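Grodon to Brenstead coast run, a thread. Typing this with cold thumbs so bear with me

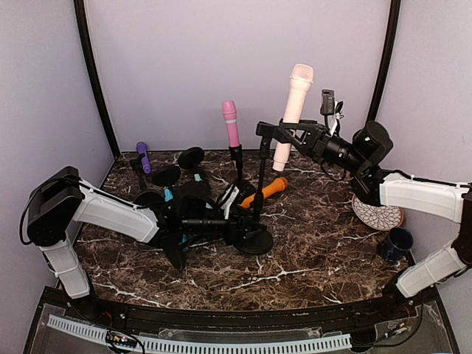

Brenstead, September

Right. 30 miles on foot, Grodon market cross to Brenstead harbour, mostly coast path, bit of road at the end. My first time past marathon distance. Legs currently not speaking to me

Start was 7am outside the butcher's. Number pick up from 6. Mine was 369, pinned on wonky, stayed wonky all day

Kit check was proper this year. Foil blanket, whistle, cup, head torch, waterproof with taped seams. They really do turn the jacket inside out and look. Bloke in front had to go back to his car for a whistle

First four miles are lanes. Everyone goes off far too fast, me included. Told myself 10 minute miles, looked down and saw 8.40. Idiot

Then you drop through the woods to Clitance and it's lovely, soft underfoot, bit of shade. First feed station by the chapel. Orange quarters, flat coke, cheese sarnies. Ate two sandwiches at mile six which felt greedy but I stand by it

Clitance to the cliffs is all stiles. Short people, you have my sympathy. Also me, I am short people

Wind was straight in our faces from about the second headland. Tucked in behind a big lad in a yellow vest for as long as I could. Thank you yellow vest, sorry for never taking a turn

OK the Chin. For anyone who hasn't done it, it's the big lump after halfway, sticks out over the beach, you go up the steps on the near side and down the grass on the far side. 369 steps according to the marshal at the bottom, same as my number, I took it as a sign. Of what I dont know

Walked all of it. So did everybody I could see. Hands on knees the lot

View from the top is meant to be great. I looked at my shoes

Descent is worse than the climb. Long wet grass, sheep tracks going off at silly angles. Went down on my backside twice. Second time I just sort of stayed sat and slid

Second feed at the bottom, mile 19. Soup! Leek and potato in your own cup, that's what the cup is for. Best soup of my life and I've had it at that exact table before when I was only spectating and it was fine, just soup

Cutoff there is 1.30pm. I was through at 11.50 so plenty in hand, but people were coming in looking worried about it. If you're planning a steady day next year it's the one to write on your arm

Shoe chat, as someone always asks. Trail shoes, medium grip, half a size up. Road shoes would be miserable on the Chin. Saw a few pairs. Saw a few pairs going sideways

Miles 20 to 24, don't remember much. Dunes. Sand in everything. Had a gel and regretted it, had a boiled potato out of a bag from a total stranger and felt brilliant

Fell in with Troels Vestergaard round here. Turns out he's done this one nine times. Runs the flats, walks anything with a slope, never stops moving. Didn't look tired once. I tried to copy him and it worked for three miles, then he wasn't there any more, he was a dot

His tip, passing it on: eat before the dunes, not in them. Wish I'd met him at mile 18

Last bit is the road. After all that mud you'd think tarmac would be a treat. It is not. Every step goes right up your back. They'd coned off one side for us and cars were mostly decent about it

You can see the harbour wall from two miles out and it doesn't get any closer. Cried a bit at the caravan site. Windy, I'll say it was the wind

Finish is on the slipway. Someone rings a handbell for each runner, someone else hangs a medal on you, you're handed a tea. Six hours 52. Was hoping for under seven so I'm chuffed to bits

90 behind me when I looked at the sheet, sheet was still filling up though. No idea of position, will look tommorow

Showers at the sports hall, warm if you're quick. I was not quick

Chips on the wall after. Seagull had some. Fine, have them

Bus back to Grodon goes from the top car park and you need to have booked it, wasn't room for extras. There were a couple of people stuck trying to sort lifts. Book the bus when you enter!!

Total climb 2,000 and something feet more than I'd trained for. Live and learn. Would do proper hill sessions next time, not just the one bridge near work over and over

Few answers as the replies are piling up. Yes dogs on the path, all friendly. Yes you can use poles, loads did on the Chin. No headphones on the road section, they're strict on that and fair enough

Entries for next year open after Christmas, it does fill. There's a short one too, Clitance to Brenstead, misses out the lanes and none of the hard bits

Marshals were fantastic all day. Whoever was on the gate with the jelly babies, you got me to the dunes

Both big toenails, since you ask. Left one's a goner

Going to lie on the floor now. More when I can do stairs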